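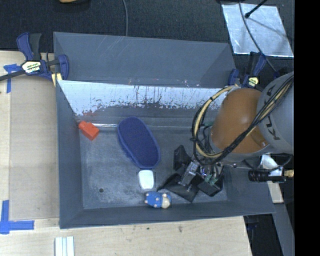
Journal › Desktop › Utilities

Print this page | E-mail this page

Notice regarding the Zondeo calendar widget

April 29, 2025

Readers of this journal have asked which calendar is displayed on the desktop in my recent entries. It is the Zondeo widget, a small program that shows the current month, a short list of appointments and, if desired, a line of headlines. It may be downloaded free of charge from the Zondeo website, under the heading "Extras."

The file is small and installation requires no restart. Users are advised to remove any earlier version first, as the two will otherwise compete for the same corner of the screen. Settings saved before January are not carried over and must be entered again.

Three color themes are supplied: Nemton, Skalton and Thygesen. I use Skalton, with the transparency set to 58 percent and the headlines refreshed every 15 minutes. The default interval is 90 minutes, and most readers will find it sufficient. On a dark wallpaper the Nemton lettering is difficult to read — Thygesen is the better choice in that case.

One fault remains. When a second monitor is disconnected, the widget may move beyond the visible area. Right-click its icon in the system tray and select "Return to main screen." Should the icon also be missing, close the program and open it again.

Þórey Lauritsen kindly provided the translated day names, which are offered as a separate file. Place it in the "Language" folder before starting the program. Requests for other languages should be sent to the developers and not to this journal.

Contact | Copyright Desktop Journal | Back to top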